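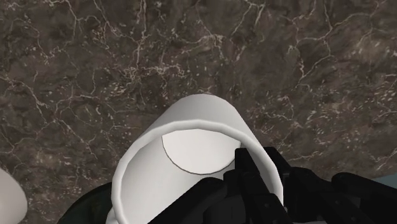

White cup on a veined marble countertop

Progress report to the Tiltel Fund
Project: Widows' inheritance advice, Jarkano district
Grant holder: Sturimine Women's Legal Center
Date: 17/03/2019

1. Work done in this period

The advice desk in Jarkano opened on schedule and has been running two days a week. The second desk, in Tawhiri, opened five weeks late. The room we had been promised was given to the land office, and we had to find another one. We now share space with a savings group, and the lease is signed through July.

Most of the women who come to us were told by their husband's family that a widow cannot keep the house. The law says otherwise, but few families have seen it in writing. We printed 1000 copies of a four-page leaflet that sets out what a wife, a daughter and a son are each entitled to. 500 have been handed out so far, mostly at clinics and at the weekly market. The rest are in storage at the Sturimine office.

2. Cases

We opened 19 cases. In 17 of them the dispute is over a house or farmland, and the other two are about a pension. Six have been settled by talks between the families, with a written agreement signed by both sides. Four are before the district court and the remaining nine are still at the stage of collecting papers.

Missing marriage papers are the main cause of delay. Many couples married by custom and never registered. The court will accept sworn statements from two people who attended the wedding, but the older guests have often died or moved away. We have started taking these statements at the first visit.

3. Meetings with elders

Four village meetings were held out of the six planned. Attendance was good at three. At the fourth, in the hills above Tawhiri, most of the men left when the question of daughters inheriting land came up. We will go back after the harvest and ask to speak about widows first. Elders in that area already allow a widow to stay in the home as long as she does not remarry, so there is something to build on.

4. Spending

Travel is over budget because of the extra trips to find the Tawhiri room. Printing came in under. We ask permission to move the printing balance to travel. No other changes are requested.

5. Next period

Hold the two remaining village meetings. Hand out the rest of the leaflets. Train three more advisers, at least one of whom speaks the hill dialect. File papers in the two pension cases.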